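Desk height, measured properly

Most advice on desk height gives a single number, usually the one the manufacturer already ships. I spent part of September working out my own and the result was lower than I expected.

The starting point is elbow height while seated, shoes on, upper arms hanging straight down. Measure from the floor to the underside of the elbow with the forearm level. Do it at the end of the day. In the morning I sit taller, and the reading comes out high enough to matter.

Then subtract the keyboard. The figure people quote is for the desktop, but the hands rest on the keys. My old Tiltlow board is 33 mm tall at the home row, so a desktop set at elbow height puts my wrists 33 mm too high. I had been raising the chair to correct for that, which lifted my heels and moved the pressure to the back of the thighs. A footrest fixed the heels. It was a third part compensating for an error in the first. 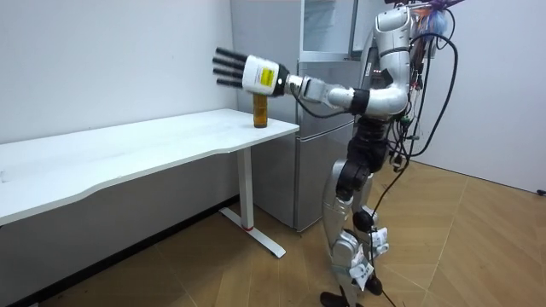 Chair compression is the other term. A foam seat sinks under load and keeps sinking slowly for the first while. Dalal Chamoun, who used to fit out offices for Prindach, told me to sit for a full 4 minutes before taking any reading. I tried it with and without the wait and now I wait.

Fixed desks are harder. Cutting the legs is permanent, and it is easy to end up with a rocking desk. If you do cut, mark all the legs from the floor up with the desk standing where it will live, and take off less than you think you need. Screw-in feet recover a little of the height – mine have 100 turns of patience in them and not much travel.

For frames with a crank, the Qudah type holds its setting well. The Kitotside one drifts. I put a strip of tape on the inner column at the correct height and check it on Monday.

Monitor height I set last, after the chair and desk have stopped moving. Vitória Lobo wrote to say she does it first and adjusts everything else to suit. I don't see how that works with a fixed stand, but I have asked her for her measurements.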